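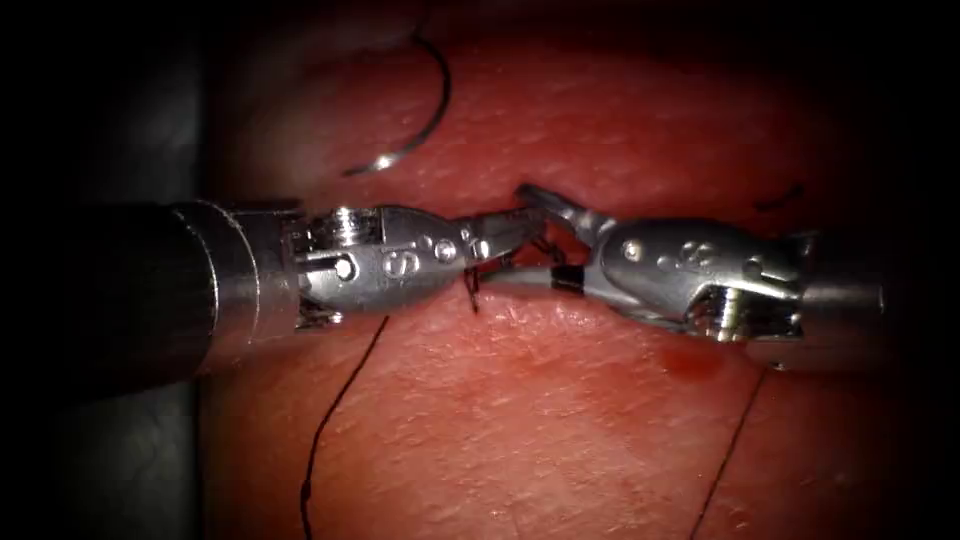 縫合パッドの「赤」と「肌色」、どっちを買うべきか

1:切れ目三本目
練習用のパッドを買い替えようとして、色で止まってます。今あるのは赤。表面に細かい白っぽい粒々があって、ちょっとテカるやつ。横に一本切れ目を入れて練習してます。
同じ値段で肌色もあるんですが、赤のままでいいのか、肌色にすると何か変わるのか。色で迷って三日、一針も縫ってません。

2:kirari_nui
赤でいいと思う。肌色は見た目がそれっぽいだけで、気分の問題。
ちなみにうちの練習会「Kirari」は赤派が多い。安いときにまとめ買いしたからで、思想はない。

3:ソン・ゴー(Sơn Ngô)
反対。糸の色と合わせて考えるべき。赤に黒糸だと、照明を落としたとたん糸がどこかへ消えます。私は結び目を探して20分使ったことがあり、見つけたのは結び目ではなく老眼でした。

4:切れ目三本目
>>3
糸、黒です。詰んだ。

5:Jalel
糸を青か白にすれば済む話では。パッドごと替えるのは、靴ひもが切れて引っ越すようなもの。

6:フック・クオン
色より切れ目を気にしたほうがいいです。上の写真くらい両側の縁がぴったり寄っている細い切れ目は、初心者には案外やりにくい。どこが縁なのか分からないまま刺して、浅くなります。
私が人に教えるときは、最初の一本だけパッドを少し反らせて口を開かせます。慣れたら平らに戻す。

7:kirari_nui
>>6
それは甘やかしだと思う。最初から閉じた切れ目でやったほうが、針の入る位置を自分で決める癖がつく。

8:フック・クオン
>>7
その方式で教わった人の縫い目を見たことがありますが、右と左で別の人が縫ったようでした。

9:kirari_nui
>>8
それたぶん私です。

10:ホアン堂の常連
横から失礼。切れ目の端から縫うか真ん中から縫うかでも変わりますよ。端から順に行くと、最後に片側だけ余って、犬の耳みたいになる。真ん中に一針、次にその半分のところ、と割っていくとずれにくいです。

11:切れ目三本目
>>10
犬の耳、毎回できてます。仕様かと思ってました。

12:ソン・ゴー(Sơn Ngô)
あとテカリ。新品のパッドは光を拾うので、真上から照らすと縁が見えません。斜めから当てると切れ目に影が出ます。電気スタンドで十分。

13:Jalel
テカリはベビーパウダーで消える派。薄くはたいて払うだけ。

14:フック・クオン
>>13
針に粉がついて滑ります。やるなら拭き取ってからにしてください。

15:Jalel
>>14
拭き取ったらテカリが戻ってきたんですが。

16:フック・クオン
>>15
では斜めの照明で。

17:indura77
買い替えの目安の話が出てないので。切れ目の縁が針穴でミシン目みたいになったら、その一本は終わり。隣に新しい切れ目を入れるとき、間を詰めすぎると引っ張ったときに古いほうが口を開けます。私は貧乏性で8本入れて、最後はすだれになりました。

18:ホアン堂の常連
>>17
裏返して使えばまだいけるのでは。

19:indura77
>>18
裏にも入れたあとの話です。

20:切れ目三本目
まとめて返信すみません。パッドは赤のまま、糸を白に替えて、スタンドを斜めに置きました。真ん中から割る縫い方もやってみたところ、犬の耳は片方だけになりました。
切れ目は閉じたままでやってます。反らせるほうは、テープで留めたら机から飛んでいったので保留です。

21:kirari_nui
閉じたまま派へようこそ。

22:フック・クオン
留めるなら両端に濡れ布巾を敷いてください。あと、そちらの派閥には入らないほうがいい。

23:ソン・ゴー(Sơn Ngô)
白糸は赤だと見やすいですが、肌色のパッドに移ったときにまた消えます。買うときは青も一巻き足しておくといいですよ。

24:切れ目三本目
>>23
もう白を2巻き注文しました。しばらく赤で生きていきます。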